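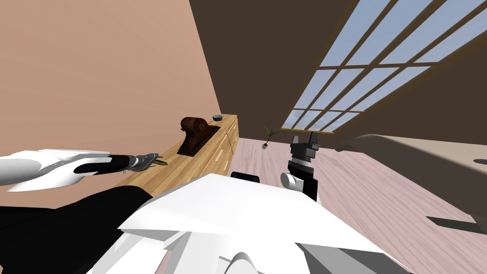 Ticket: Combined ticket not accepted at walled garden gate
Site: Wirnivholm House and Gardens
Product: Jomiten visitor app and online booking
Category: Tickets and entry
Status: Open, partly resolved

Original report

We booked a family day out at Wirnivholm in May using the Jomiten app. I chose the combined ticket for the house and walled garden, two adults and two children, entry from 10.30. The house went fine. The code scanned at the front door on the first try and we had a good couple of hours inside.

At the walled garden gate the same code came up red with the message "Not valid for this area". The member of staff tried it again by hand and got the same result. She said our booking was showing as house only and that we would have to buy garden tickets or go back to the main desk. The main desk is 750 metres back up the drive, mostly uphill, and we had a pushchair. We paid at the gate.

My confirmation email says "House + Walled Garden". The app says "House". I would like the second payment refunded.

Phone: Android, app up to date as far as I know. Signal at the gate was one bar, sometimes none.

Reply from support

Thank you for the report. We can see the booking. Please send the following:

The booking reference from the top of the confirmation email.
The receipt from the garden gate, front side only.
The app version, which is under Menu, then About.

Please don't delete the app or sign out until we have looked at this, as the saved ticket is useful to us.

Reply from visitor

Reference and receipt sent through the form. App version is 131.

I forgot to say that I changed the entry time the night before, from 11.30 to 10.30. The confirmation email I have is from before the change. I didn't get a new one.
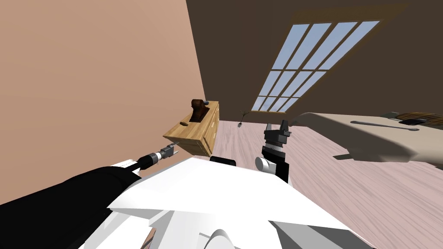
Reply from support

That helps. Changing the time cancels the old ticket and issues a new one. On version 131 the new ticket is made from the first item on the booking only, so the house was carried over and the garden was dropped. The payment was not changed, so you paid the full combined price and held a house ticket.

We have tested this on our side:

Combined ticket, no change of time: scans at both gates.
Combined ticket, time changed on the website: scans at both gates.
Combined ticket, time changed in the app: house only. Garden gate shows red.
Garden ticket on its own, time changed in the app: scans correctly.

Poor signal was not the cause. The scanners at Wirnivholm keep their own list and update it each morning before opening.

The refund for the second garden payment has been approved and will go back to the card used at the gate. As the gate till is run separately from online booking, it has to be done by the site and may take longer than a normal online refund.

Reply from visitor

Thanks. We have another visit booked in June for the Tapia border walk, which is the guided one along the long border. That is also in the app as a combined booking with garden entry. Do I need to do anything? I haven't changed the time on that one.

Also, the map in the app put us in the wrong place for most of the garden. It showed us by the lily pond when we were at the glasshouses. Not a big problem but the children were following it for the trail and we missed two of the stops.

Reply from support

The June booking is fine as it stands. If you need to change the time, please do it on the website. If you have no choice but to use the app, show your confirmation email at the main desk before you walk down and they will print a paper ticket for both areas.

The map is a separate fault and we have logged it on its own ticket. The glasshouses were added to the map this spring and the lower half of the garden has been drawn too far to the east. The paper trail map is correct and is free from the shop.
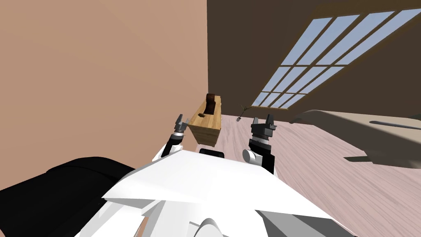
Notes added by site

Gate staff have been told to accept the confirmation email where it lists the walled garden, even if the scan shows red. They should write the reference on the gate sheet and let the party through. A second payment should not be taken.

A sign has gone up at the car park asking visitors who have changed their time in the app to call at the main desk first.

Reply from visitor

Refund arrived for the adults but not for the children's tickets. The receipt shows all four on one payment.

Reply from support

Passed back to the site to check. Ticket stays open until the rest is paid. The app fix is due in the next version and we will add a note to this ticket when it has been released.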